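Josefina Insaurralde talks faster than I can type, so forgive me if some of this reads like one long sentence. I caught her at the Wustbridge community hall a little after 7 a.m., when she was already on her second coffee and hunting for the key to the sound cabinet.

She produces the Clisier Cook-Along, the live TV cooking contest that Satorine Television puts on every February. If you grew up in this part of the state, you know it. Neighborhood teams, two burners each, one hour on the clock and a whole lot of yelling.

"My first year we had 5 teams and a borrowed microphone," she told me. "I thought, okay, this is a cute thing, we'll do it once. Then my mother's entire street called to ask why they weren't in it!"

This year 292 people signed up to cook, and the hall only holds 300. So where does the audience go? "Outside," she said, and laughed so hard she had to put the coffee down. The station is setting up a big screen in the parking lot, with the Benítez bakery selling empanadas out of a van next to it (I will be in that line, please say hi).

I asked about the blood pressure table, which got more calls to the station last year than the actual winners did. That one was Nahuel Riquelme's idea. He's a nurse, and he competed twice before he switched sides – his rice burned both times, he admits it freely.

"People won't drive to a clinic, but they'll stand still for two minutes if there's a smell of onions," Nahuel said. He joined us halfway through and ate most of my muffin. "Last year a man sat down just to rest his feet, and we ended up talking about his salt for half an hour."

The phone vote stays, by the way. Josefina counted 2,196 calls last time and wants more, although she'd love it if people stopped voting for their cousins. I asked if she votes. "I'm not allowed. But I have opinions!"

She has opinions about the judging too. Each team now serves its dish to the judges on matching tableware, after one crew brought out a silver platter and got an earful from everybody else. Nahuel still thinks the platter was great. They argued about it all the way to the parking lot – I just followed along with my notebook.
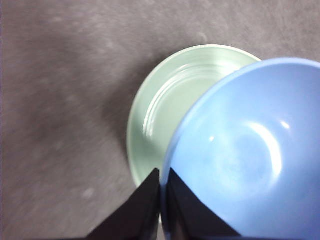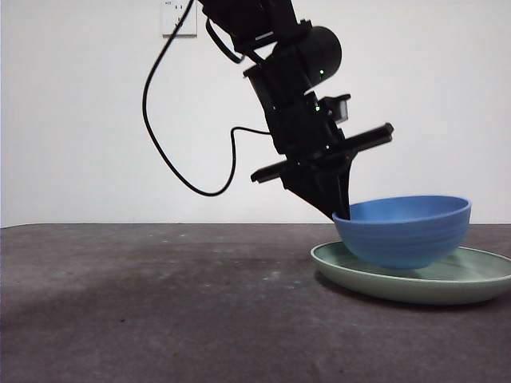 A blue bowl and a pale green plate.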